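Can a machine do the fiddly jobs yet?

flevwood_fixer
Apr 21, 2024
I've been mending computers out of my garage for longer than I'd care to admit, and my nephew keeps telling me a robot will have my bench by May. Well! Sweeping the floor, sure, I'd hand that over tomorrow and make it a cuppa besides.

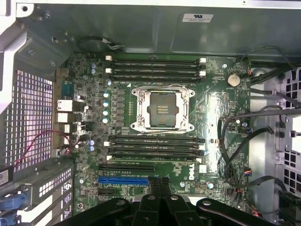
Memory sticks I reckon it could learn, they only go in one way round. But lowering a processor onto those little gold pins — that's where I still hold my breath.

Adjoa Boateng
I'd trust a steady arm over my own hands before coffee, love.

quaye2
Disagree, sorry. It's the cables that'll beat it. They never sit in the same spot twice.

flevwood_fixer
Fair point about the cables, mate. Still keeping my bench.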